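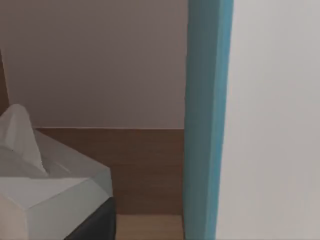

How a Practice Kitchen Helps a Robot Learn

Murray Girard and Brittany Bélanger are building a robot arm in a shared workshop called Pleltilthorpe. The arm will sit on a bench and do small jobs, such as pulling a tissue out of a box. Before it tries with real things, it practices in a kitchen made by a computer.

A kitchen made by a computer is called a simulation. It has walls, a wooden countertop and a tissue box with a white tissue sticking up. You can't touch any of it. The computer keeps a list of every object, how big it is and where it is, and then draws it.

Why not start with the real arm?

Real arms are slow to fix. The first arm Murray built was named Lokton. In October it swung too far and cracked its own elbow, and the new part took 12 evenings to print and sand. In a simulation the elbow can hit the wall all day. You press a key and everything goes back to where it started.

The computer can also run many tries, one after another, while the builders eat supper. The new arm, Evex, had made 2,831 practice tries before anyone plugged in its motors.

What are the shapes made of?

Look at the tissue box. Its sides are flat and its edges are sharp. Objects in a simulation are often made from flat pieces joined together, a bit like a paper model. More pieces make a smoother shape, but the computer has to work harder to draw it. A box doesn't need many.

The tissue is harder. A real tissue bends, folds and tears. Teaching a computer to work all that out takes a lot of math, so builders often start with a tissue that keeps one shape. The robot can still learn where to reach.

Seeing past things

The tall white panel with the blue-green edge covers part of the counter. When something blocks your view of something else, it is called occlusion (say it "uh-KLOO-zhun"). You deal with it every day. If a door is in your way, you lean over and look again.

A robot has to be taught to do that. Brittany wrote a rule for Evex: if you can't see enough of the thing you want, move a little and take another picture. Her first rule moved the camera too much, and the arm kept looking at the ceiling. She made the moves smaller.

From the computer to the bench

Practice in a simulation is never quite the same as the real thing. Real light makes shadows and shiny spots. Real motors are a little late. Builders call this difference the "reality gap."

One way to deal with it is to change the simulation again and again. Brittany made 200 kitchens for Evex. In some the wall is darker. In some the box is turned, or closer to the edge of the counter. A robot that has practiced in only one kitchen may get mixed up when the color of the wall changes.

After that comes the bench test. Murray sets the real arm to its slowest speed and keeps one hand near the red stop button. At Pleltilthorpe, anyone standing close wears safety glasses, and kids stay behind the yellow tape while the motors are on.

Try it at home

You need a tissue box, a cereal box and a friend.

1. Put the tissue box on a table.
2. Stand the cereal box in front of it so that part of the tissue box is hidden.
3. Your friend is the robot. The robot keeps one eye closed and moves only when you give an order, such as "hand left" or "hand forward - stop."
4. Guide the robot's hand to the tissue without knocking over the cereal box.
5. Move both boxes and use the same orders again, in the same order. See where the hand ends up.

Words to know

Simulation: a made-up place inside a computer where things can be tested.
Occlusion: when one thing hides part of another.
Reality gap: the difference between the simulation and the real world.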